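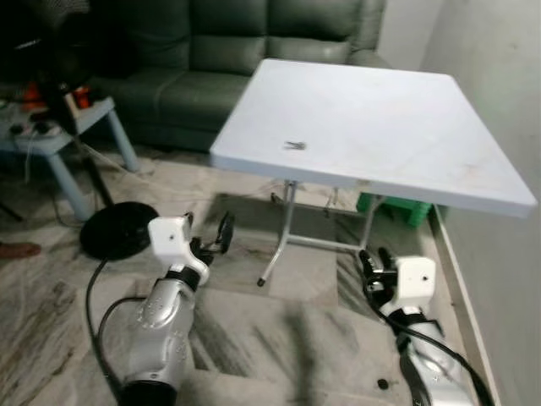 Square folding table, white top, set up in front of a sofa.

Folding tables: frequently asked questions

Questions on the care and use of square folding tables in living rooms. Last revised 7/9/10. Answers by Duván Apaza, Vosano furniture desk.

Which tables does this page cover?
Square tables with a flat top and a folding metal leg frame, sold under the Bivico and Kidwood names. Tables with a central pedestal are covered on the Cabrera page.

How do I open the table?
Lay it top down on a rug or blanket. Pull the legs outward until the frame stops moving, then turn the table over with a hand on each of two opposite sides. Do not lift it by one leg. Press down lightly in the middle before putting anything on it.

The table rocks. Is it faulty?
Usually not. Check that all the rubber feet are present and pushed fully home. A missing foot lowers that leg by 4 mm on the Bivico. If the feet are in order, turn the table a quarter turn and try again — marble and tiled floors are seldom level from one tile to the next.

Where can I get new feet?
Spare feet are part no. 161, supplied in bags of four. Give the outside width of the tube when ordering. Feet from chairs of a similar tube size will fit but tend to be too hard, and slide on polished stone.

How do I remove smudges and scuffs from a matt white top?
Smudges: damp cloth, a drop of washing-up liquid, wipe dry. Light scuffs: a white pencil rubber, then the damp cloth. Cream cleaners and scouring pads will leave a shiny patch that cannot be put right. Scratches that catch a fingernail are permanent.

Do keys damage the surface?
Keys put down and picked up again do no harm. Keys pushed or dragged across the top will mark it over time. If the table is where the household drops its keys, use a small dish or a square of felt.

Can it stand against a leather sofa?
Leave a gap of two fingers. The edge of the top will press a line into a soft back or seat cushion within a few weeks, and dark leather shows it more. The same applies to leather-type coverings.

Can I run cables under the table?
Yes, but not between the crossing parts of the frame, where they will be pinched on folding. Keep a power strip on a side table or against the wall, with any slack gathered up. Fan leads should be moved clear before the table is opened or shifted.

How much weight will it take?
See the label on the underside. The figure is for a load spread over the whole top. Do not sit or stand on the table, and do not lean on a corner, which on a square top extends past the line of the feet.

The frame has become stiff. What should I use?
Dry silicone spray on the pivots, 2 or 3 short bursts, then open and close the frame several times. Oil collects dust and will stain the floor.

Can I leave it open all the time?
Yes. Check the rivets every March or so, and fold the table fully once to make sure it still moves freely.

Is a replacement top available?
For the Kidwood only. The Bivico top is bonded to its frame.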